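Last updated: 17th August
Filed under: Movie News & Release Dates
Reading time: 4 minutes

Trostix has confirmed the running time and rating of the second Grudar movie, and the details have been added to the release calendar on this site. Readers who wrote to ask whether the earlier entry was still accurate are thanked for their patience. It has been replaced in full. 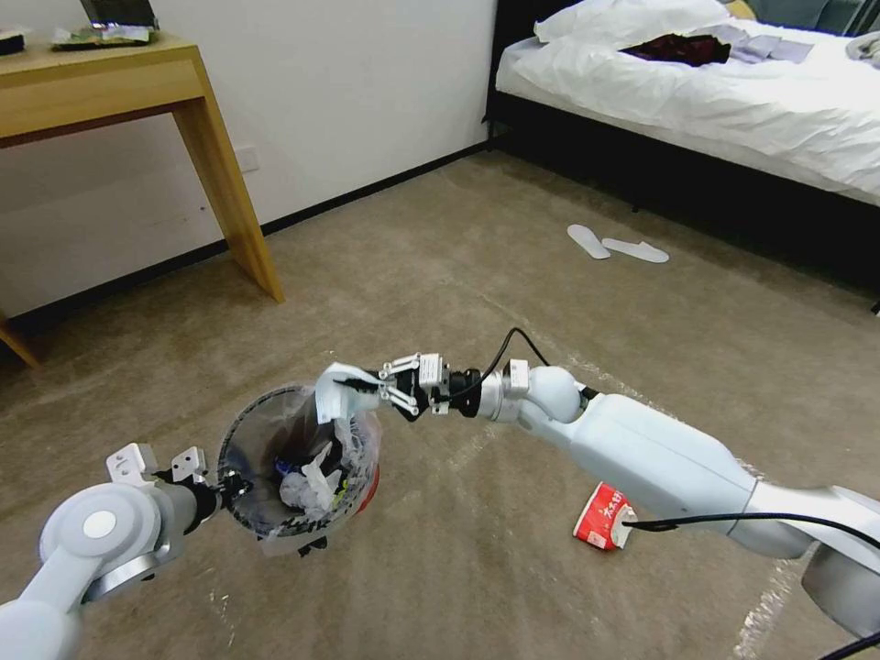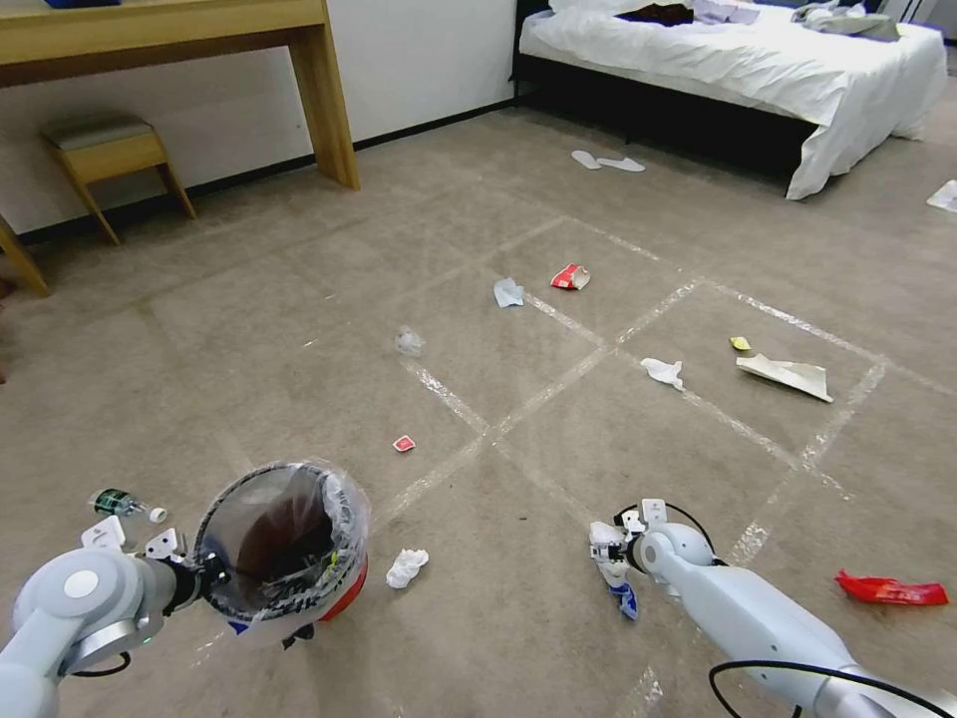

The sequel will run 114 minutes, which makes it 20 minutes longer than the original. The studio has also released a short statement on the setting. Where the first movie took place almost entirely on the salt flats, the second opens in the town of Doolan, in the rented room where the title character has been living under another name. A single production still accompanies the statement. It shows an unmade bed, a closed window and a floor that has not been cleared for some time. The set decoration is restrained, and this writer considers that the correct decision. A crumpled tissue on the carpet beside a small round bin, much as in the second picture, says enough about a tenant without a heap of bottles being added to it. The first movie was at times too eager to fill a room.

No plot summary has been issued. The statement refers to "a debt carried over from the flats," and it is reasonable to connect this with the final scene of the original, in which the ledger is buried and the audience is not told by whom. It would be unwise to go further than that. Several sites have reported that the ledger will be recovered in the opening minutes. Trostix has not said so, and the report has therefore been left out of the calendar entry.

The rating is unchanged from the first installment. Some readers had hoped for a stricter one, on the grounds that the original was visibly trimmed in its last third. The home edition restored a portion of that footage, and the longer cut was the better movie. Whether a similar edition is planned for the sequel is not known at present.

With regard to music, the studio has stated that the score was recorded in June with a smaller group of players than before. The main theme will return. The choral passages will not. This is a loss. The choir was the one element of the original on which favorable and unfavorable reviews were in agreement, and the sequence at the dry well depended on it heavily.

An advance screening will be held in Busham, at the old Regent theater on the market square, with 2,000 tickets offered over several showings. Tickets will be allotted by drawing. Applicants may enter once per household and must present the same name at the door that was given on the form. The author of this blog has applied in the usual way and holds no press accreditation for the event. If the application is successful, a review will be posted here after the embargo is lifted, with any discussion of the ending kept in a separate entry.

Two corrections to earlier posts should also be noted. The first movie was shot in color and converted to black and white for the prologue only, and the post on its photography had stated otherwise. In addition, the list of shooting locations named Busham twice, once under its former spelling. The duplicate has been removed.

Comments remain open on this entry. Readers are asked not to post links to the unfinished trailer that circulated earlier in the summer. Such comments will be deleted, and the trailer will be covered here once Trostix has released it.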